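4.2 Washing up: plates, sponges and the order of work 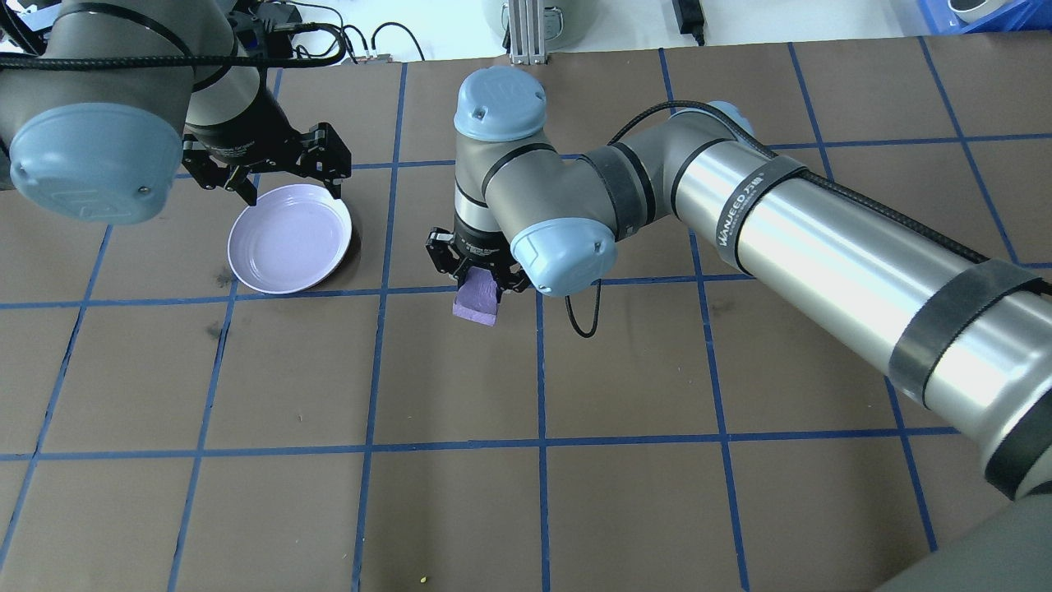
Figure 6. Plate and sponge on the taped work surface.

Of all the household jobs we looked at, washing up gave us the most to talk about, and we came away with real affection for it. A plate is a simple object. It is round, it has a rim, and there are only so many ways to go over it with a sponge. Yet the 3,000 written accounts in the Jandthorpe collection describe the job in a surprising number of ways, and many of the writers clearly care a great deal about how it should be done.

We sorted the accounts by which part of the plate the writer reached first. Most began in the middle and worked outward. A smaller group began at the rim, went once around, and then came in toward the center. The rim-first writers were a delight to read. They wrote longer entries, named the rim more often, and were far more likely to mention the underside, a part that the center-first group tended to leave out of the story altogether. Murakami first spotted this pattern while coding the July entries, and it held when Ambrose coded the same entries without seeing her labels.

The plate in Figure 6 is of the shallow kind, with a raised rim and a pale lilac inside. We like this shape for study. The change from the flat part to the rim is easy to point at, so two people can agree on whether a stroke has stayed in the middle or has crossed over. Deeper dishes make this much harder. In our early trials with bowls we could not settle where the bottom ended and the side began, and we dropped bowls from the coding scheme for that reason (see Section 3.4).

The sponge matters too, and here we think earlier work has been a little unfair to it. Hattori's kitchen survey lists the sponge under "supplies," next to soap and towels, as though it had no shape of its own. A rectangular block like the purple one in Figure 6 has broad faces, narrow sides and corners, and people put all of these to use. Writers told us about pressing a corner into the angle where the rim meets the base, or turning the block onto its narrow side to follow a curve. We found 2,000 accounts that name a particular part of the sponge at least once. That is a wonderful level of detail for a chore so often called mindless!

Placement was the third thing we coded. The blue tape grid gives each object a home square, and we write positions by row and column from the near left corner. In the figure the plate sits within one square, left of center, and the sponge is held to its right, just above the surface. We call this layout "plate left, sponge right." Its mirror image is coded separately. Pairs with the sponge on the far side of the plate are grouped as "behind," whatever their left or right offset.

One problem remains open. The grid tells us where a plate is, but it says nothing about which way round it is, and a plain round plate gives no clue. Ambrose tried a small dot of washable ink on the rim of a test plate from the Bustix set. It worked nicely for turns of a quarter or more and poorly for anything less. We are now trying plates with a printed border, which should let us follow a full pass around the rim and compare it with the rim-first accounts. The Gangate group has kindly offered us its own border-pattern plates for this work, and the first round of coding is under way.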